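O rastreio que todos querem vender

As ecografias abdominais de rotina entraram nos pacotes de check-up das clínicas privadas com uma promessa simples: apanhar cedo o que costuma aparecer tarde. No caso do pâncreas, a promessa tem força. A doença dá poucos sinais, a dor nas costas confunde-se com má postura e, quando surge a icterícia, muitas vezes já não há cirurgia possível. Quem perdeu um pai assim não precisa de folhetos para marcar o exame.

O problema começa quando se pergunta o que o exame vê. A ecografia depende de quem a faz, do gás no intestino e do corpo que está na marquesa. A cauda do pâncreas fica tantas vezes escondida que os relatórios têm uma frase feita para isso. Um resultado «sem alterações» pode querer dizer apenas que não se viu.

A rede Oltov, com clínicas em duas cidades, lançou em novembro um programa a que chamou Leron: ecografia, análises e uma consulta de quinze minutos, por 300 euros. Pedi os resultados. Recebi uma folha com 226 inscritos, 54 encaminhados para exames adicionais e 2 lesões confirmadas, ambas quísticas e ambas deixadas em vigilância. Cancros encontrados: nenhum. A folha apresentava isto como um sucesso.

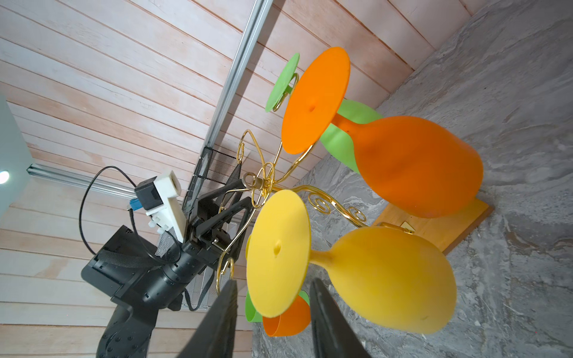

Lindalva Figueiredo discorda da minha leitura. Diz que as duas pessoas em vigilância estão hoje melhor do que estavam, porque alguém sabe que elas existem, e que eu não faria as mesmas contas se uma delas fosse minha irmã. Talvez não fizesse. Mas as outras 52 também têm irmãs, e passaram semanas à espera de uma ressonância que não mostrou nada.

Há quem deva ser seguido de perto, e isso ninguém sério contesta: famílias com vários casos, portadores de certas mutações, doentes com pancreatite hereditária. Para esses, a vigilância faz-se com ressonância ou ecoendoscopia, em centros com experiência, e repete-se. Para a população em geral e sem sintomas, as recomendações internacionais vão no sentido contrário. O folheto do Leron não faz a distinção. Fala em «maiores de 45» e mostra um casal a andar de bicicleta.

Grigore Hodoroagă, que lê ecografias há muitos anos e recusou trabalhar no programa, é mais seco. Um quisto pequeno num homem de setenta anos, diz ele, é quase um achado da idade – e depois de escrito no relatório já não se apaga.
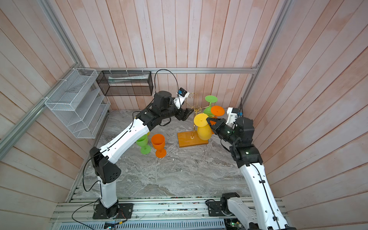
Vista de um escorredor de copos dourado, com taças de plástico, entre dois braços robóticos.

A Oltov respondeu por escrito, numa sexta-feira ao fim da tarde, que «a tranquilidade dos clientes também é um ganho em saúde». Perguntei como a mediram. Ainda não tenho resposta.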